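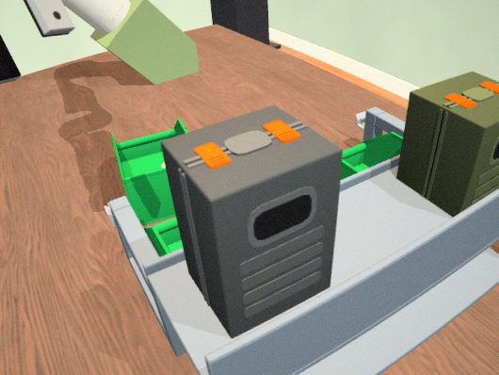
*Gray case on the rack, olive one behind it. Orange latches on both.*

**Ticket: "Arm quote short on everything except the arm"**
Opened by: Marit Hägglund
Queue: Equipment planning, Cestidville
Status: open, to the surprise of few

**Marit, 9:10**
Savchuk's quote for the Ramo cell covers one arm, one controller and a line reading "accessories as required." Required by whom, it doesn't say. We have a budget of 66 thousand and I'd like to know how much of it is spoken for before I sign. Tinilel did the layout in simulation, so I'm going through their renders and pricing whatever I see that isn't in the quote.

First pass:

- rack, two levels: not quoted
- green bins: not quoted
- cases: ours, supposedly free, though freight would like a word

**Hui-mei Peng, 9:40**
The rack is the one to chase. Savchuk will sell you theirs, with a 25 percent handling fee for the privilege of it arriving on the same truck. Ask for it as a separate line.

Bins are small money. I'd budget 200 and order spares, as the last lot went off to live in other departments.

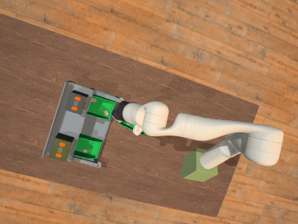
Reach is what I'd settle before any of that. If the rack has to move once the real arm is bolted down, we pay for floor anchors twice, and the installer's callout is 1,000 before he opens the van. Get Tinilel to put the rack position in writing, with a tolerance. A number, please. Last time we got "comfortable."

**Marit, 11:25**
Asked. Tinilel say the position is "provisional." I've replied that my signature is too.

Also asked Savchuk whether the gripper is in the price. They sent me the brochure again — it's a lovely brochure.
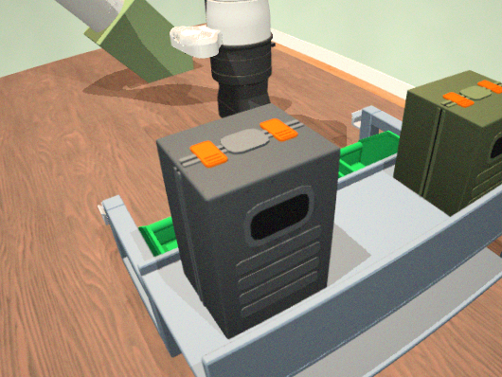 *Same two cases, arm behind the gray one. For the gripper and rack line items.*

**Hui-mei, 2:05**
Hold the order until the gripper has its own part number. Leave freight in as a guess and mark it as one.

**Marit, 2:20**
Held. Waiting on: gripper part number (Savchuk), rack position (Tinilel), freight on the cases (me). Next check in February, when the quote expires.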